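Lab Automation Methods, Unit 4 Handout
Evaluating a Commercial Product: The Lunell Hand-Held Gripper Kit

Read before the Friday section. Bring a copy with your own notes in the margin. The written review is due at the start of the next lab.

1. What the product is

The Lunell kit is sold as a way to record how a person does a bench task so that a robot arm can later be trained to do it. It comes as a pair of grippers, one for each hand, with cables and a recording program called Cele. The operator does the job with the grippers instead of with bare fingers. Cele stores the video and the opening of each jaw as one file per attempt, and the vendor calls each file an episode.

The kit does not include a robot. A lab that buys it still needs an arm, a controller and someone to run the training. Ukance, the reseller, offers training as a paid service. Urnano is the other vendor we will compare in Unit 5, and its kit is priced by the month.

The price on the quote we are using is $2,904 for the pair, with one seat of Cele. Shipping is extra. Additional seats are sold in packs.

2. The task used in this unit

The task is sorting capped centrifuge tubes between racks. It is a fair choice for a review because it is dull, common and easy to get wrong. A tube has to be lifted straight up, kept near vertical, passed across if needed, and lowered into a hole only a little wider than the tube itself.

Write down the steps before you record anything. A usable step list has a start state, an end state and one line for each change of grip. If two people read the list and do different things, rewrite it.

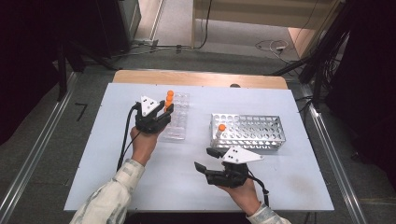

Set the start state the same way for every episode unless the plan says to vary it. When the plan does say to vary it, move one thing at a time and note what moved. Students often shift the rack, the tubes and their own standing position all at once, and the file notes then say only "new layout." Those episodes are hard to use later.

Check both cables before each block. A cable that pulls on the wrist changes how the operator moves, and the change ends up in the data.

3. What to look at in a gripper

Weight and balance. Hold one in each hand for the length of a full block before you give an opinion. A gripper that feels fine for one tube may feel different by the ninth.

Jaw travel. Open and close fully without a tube. Note any point where the motion sticks or where the two fingers do not meet evenly.

Pads. The contact surface does most of the work with foam. Pads are a wear part. Look at the edges, and ask the vendor for the price of a set and how they are attached. The Lunell price list gives pads as a separate line and sells them in sets of 4.

Pivots. Side play at a pivot shows up as a small twist at the fingertip. Press the finger sideways with the jaw half closed and compare left to right.

View. Each gripper records from its own position, so the hand and the jaws will block part of the work. Play back one episode from each side and mark the moments when you cannot see the tube tip.

4. Handovers

Passing a tube from one gripper to the other is the hardest part of this task, and it is where the product claims in the brochure should be tested most closely. Both jaws have to hold the tube for a short time, and then one has to let go without pushing it.

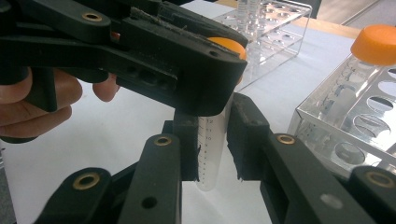
Score each handover on a scale of 0 to 2. Give 2 if the tube stays in line through the whole pass, 1 if it tilts but stays held, and 0 if it slips or has to be set down. Record the score right away. Do not go back and change it after watching the video. If the video and the score disagree, write that in the comment column and leave both.

A short pause with both jaws closed is allowed. A long pause should be noted, as it makes the episode longer and a trained arm may copy it.

5. Lifts and placements

Grip below the cap. A grip on the cap itself can turn it, and the tube may hang at an angle. Clear the top of the rack fully before moving sideways. On the way down, line up over the hole first and then lower.

Fast sideways moves blur in the video. Cele has a blur warning, but in the version on the lab machines it only reports at the end of the episode.
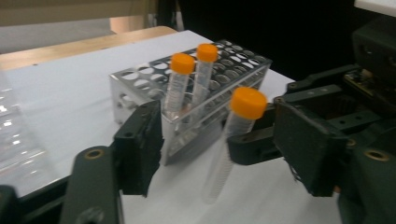 Figure 3. Capped tube held in the jaws to the right of the metal rack.

6. What to turn in

Two pages at most, with your score sheet attached. Cover the following:

Whether the kit can record the tube task as written, with the number of episodes you kept and the number you threw out.
Wear or play found on either gripper, and where.
What a buyer would have to add to the quote to get a working setup.
One claim from the Lunell brochure that you could test, and your result.
One claim that you could not test with the equipment in our lab.

Do not review the Ukance training service. We have not used it. You may list questions you would put to them before signing.

Export your episodes from Cele to the course drive before you leave the bench. The local disk is cleared at 9 p.m.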